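Fovia Community Help > Learning from demos > Recording

How many stacking demos before I stop blaming the data?

Asked in December, 3 answers

Hi all! Second time posting, first time with a real problem. I've got a small tabletop arm on my desk at the office and I'm recording demonstrations so it can learn to stack one colored cube on another. I drive it by hand with a leader arm, save each try as an episode, then train overnight with the default Prenen settings (I haven't touched anything except the batch size, which is 8).

So far I have 39 episodes. The trained policy goes to the right general area, and then it sort of hovers, dips, and closes next to the cube. Once in a while it gets a good grip and I get all excited, and then on the next run it's back to grabbing air. 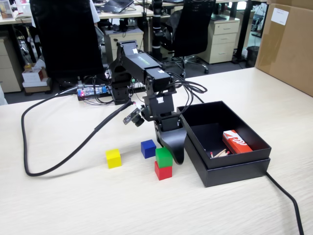
My setup, with green on top of red and the wrist camera on the side of the gripper.

I only have the wrist camera, no overhead one yet. I've been putting the cubes in pretty much the same places every time because I figured that would make it easier to learn. The yellow and blue ones are just along for the ride, the task is always green onto red. Do I need a lot more episodes, or am I recording them wrong? I saw someone mention 600 in another thread and my heart sank a little.

Answer 1 (accepted)

You don't need 600 for one stack! I got a decent green-on-red policy with far fewer, but I had to throw out my first batch, which was recorded a lot like yours.

Two things I'd change. First, move the cubes. If red always starts in the same spot, the policy can pretty much memorize a path, and then being off by a finger's width ruins it. I do 5 episodes per layout, then shift everything and turn the cubes a bit. Swap the yellow and blue around too, so it learns they don't matter.

Second, look at your own driving. Play a few episodes back and watch the part right before the grip. I used to pause there while I lined things up, and my policy learned to pause beautifully. Slow and steady is fine, sitting still is not. Trim the dead time at the start and end as well. The Laron viewer is good for this, you can scrub the joint plots and the camera side by side.

Also keep some episodes where you miss a little and fix it. I deleted all of those at first and the arm had no clue what to do when it was off.

Answer 2

Get a second camera. Wrist only is rough for stacking, once you're holding a cube it can block your view of the one you're aiming for. A cheap webcam clamped to something solid is ok, just don't bump it halfway through a session (ask me how I know). You'd have to re-record though, old episodes won't have that view.

I'd tape down or route those thick cables on the table too while you're at it. Mine snagged and pulled the arm sideways in a bunch of takes.

Answer 3

same problem here with the Hidayat gripper, following

Comment from the asker

Thank you!! Played some back and yep, I stop dead over the cube in nearly all of them. Starting a fresh set after lunch with the cubes moved around. Webcam is ordered, so I may end up recording it all again anyway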